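Storage and Sorting of Small Hand Tools on a Shared Workbench
Project report, second semester
Course: Workplace Organization and Materials
Workshop: Frota building, ground floor

1. Introduction

In our school workshop there are many small hand tools, and they are used by students of three different courses. At the end of a class the tools stay on the table and the next group must search for what it needs. The aim of this project was to find a simple way to sort the small tools with wooden handles and to keep them together near the place of work. The project did not include power tools or measuring instruments, which have their own cabinet.

The project was made in the second semester, with the main part of the work in April. The budget was small. We received 3,388 in the local currency from the Hivon student fund, and it had to pay for the storage, the labels and the oil for the handles.

2. Starting situation

Before the project, all small tools were kept in two deep drawers. We emptied the drawers and made an inventory. It gave 115 tools. Of these, 56 were in good condition and could be used immediately. The others needed cleaning, had a damaged handle, or were of a type which is not used anymore in our courses.

We also asked the students how they look for a tool. Most of them answered that they recognize it by the handle and not by the metal part, as the metal part is usually at the bottom of the drawer or is covered by another tool. This answer was important for us. In our first plan we wanted to sort only by the shape of the blade or point, and after the questions we changed it.

3. Table and tools

The work was done on a table with a wooden top in butcher-block pattern. We chose it for its light color, although a small tool with a pale handle is not so easy to see on it. A darker mat was discussed, but the students prefer to work directly on the wood.

A soft bowl with an irregular rim stands at the far side of the table, next to a small plant in a white pot. Soft storage has one advantage over a metal tray: it does not make noise and it does not scratch the handles. It has also a disadvantage – the rim is floppy and a longer tool can fall over it. For this reason we recommend it only for short tools and for soft materials.

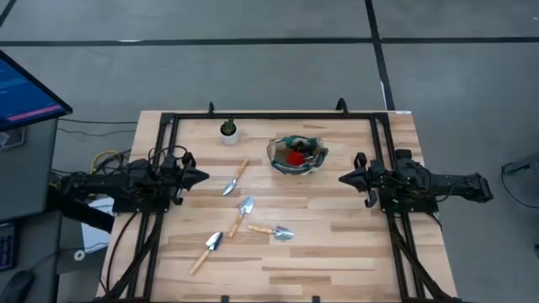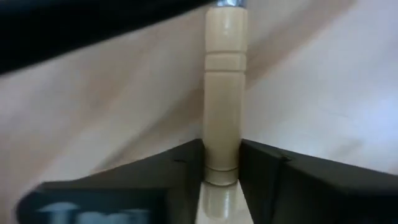 Figure 1 (first picture): Table with four small hand tools. Figure 2 (second picture): Handle with ring grooves, close view.

4. Observations on the handles

The ring grooves on a handle are mostly understood as decoration. In our work they were useful in a practical way. A groove can be felt with the thumb, and its position can be used to describe a handle in the inventory. We wrote down for every handle the number of grooves, their distance from the metal and the general color. The list became longer, but two similar tools could be separated more easily.

The grooves collect dust and old oil. Cleaning with a dry cloth was not sufficient. A soft brush gave a better result, and after it we used a very thin layer of oil. Too much oil stays in the groove and becomes sticky after several days. We made this mistake with the first group of handles and had to clean them again.

5. Comparison of two storage methods

Method A (Astow) was a soft bowl on the table. Method B (Troltavach) was a flat board with holes, made by us from a rest of pine wood. We gave the methods names from the boxes in which the material was delivered, and the names remained.

Method A was faster at the end of the class. Everything is put inside and the table is free. At the beginning of the class it was slower, because the students had to take out several tools before they found the right one. Method B needed more patience when putting away, but the search was short. The board must also be fixed well, otherwise it moves when a tool is pulled out with one hand.

6. Results and open points

We decided to use Method B for pointed and sharp tools and Method A for the rest. The labels on the board are written by hand and should be replaced, as the ink is already weak on the side near the sink. Not all damaged handles were repaired until the end of the semester. The new inventory list hangs inside the door of the cabinet, and the next group should add the tools from the lower drawer, which we cleaned but did not measure.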